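Speaker notes: "Who is teaching whom?"
Tuesday, June 1, 2021, Brarilcombe, afternoon slot

Slide 1. Title
Say hello, say I work with these things and would like them to be good. Then say I have sat through plenty of talks with the word "effortless" in them and this won't be another. Don't apologise for the mood. Twenty minutes, questions at the end, please.

Slide 2. The promise
Read out the line from the Kistix brochure: "Show it once, it knows for ever." Pause. Ask who in the room has bought something on the strength of a line like that. Wait for hands.

Two ways of showing are on sale. Either you take hold of the arm and push it through the job, or you sit at the controls and drive it from a distance. The brochure treats them as the same thing. They aren't, and I'll come back to why on slide 5.

Slide 3. What we did
Kitchen jobs on a table top, remote control, the Kistix arm with the stock fingers. We recorded 281 showings in the first round. Two drivers. I was one of them, so some of the bad ones are mine.

Mention that we threw nothing away at this stage. People always ask.

Slide 4. The view from the wrist
Leave this one up for a bit and let people look before talking.
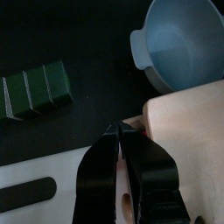

Slide 4: wrist view, with cutting board and blue bowl behind the fingers.

Ask the room what the task is. I don't think you can say from one still, and I'd be wary of anyone who is sure. The fingers are nearly together at the tips. There's a tiny patch of red by the right finger, against the board. Is it the thing we care about, or just something lying there? A person driving has the rest of the room in their head and fills in the gap. The model gets this and whatever else we remembered to record.

Point at the bowl, running out of the top right corner. If the job needed the bowl, you'd want more of it than that. Suppliers will tell you a wrist camera is "all you need". Ask them which half of the bowl they mean.

Slide 5. Hand or remote
Guiding by hand: you feel the contact, so you don't press too hard. But your own arm is likely to be in any fixed camera's view, and it won't be there when the robot works alone.

Driving by remote: clean pictures, but on our set-up there was no feel at all. I drove by eye and I drove like somebody parking a hired van. Lots of little stops. The model copies the stops. It has no way of telling that I was hesitating and thinks stopping is part of the job.

(If short of time, skip to slide 7.)

Slide 6. Numbers
By the end we had 2458 showings. Quite a distance from "once". I don't claim that's the number you need, only that it's the number we made, and that I can't tell you which of them helped. The Zostmont people say fewer is fine if they're good ones. Maybe so. I'd like to see how they decide what a good one is before they know the result.

Slide 7. The Górecki test
Name of our test bench, for anyone who wonders. The rule is simple: move everything on the table, change the lighting, let somebody who didn't do the driving set it out. Then run it. A demo that fails this is a recording played back with extra steps. Several I've been shown were never put through anything like it, and when I asked, the subject changed.

Slide 8. What to ask a supplier
Who did the showing, and how long had they practised?
Are the failed attempts counted in the figure?
May I move the bowl?

Give the last one a moment. Stay on this slide for questions. The clicker sticks, so use the keyboard, and the spare copy of the slides is on the stick in the front pocket of the bag.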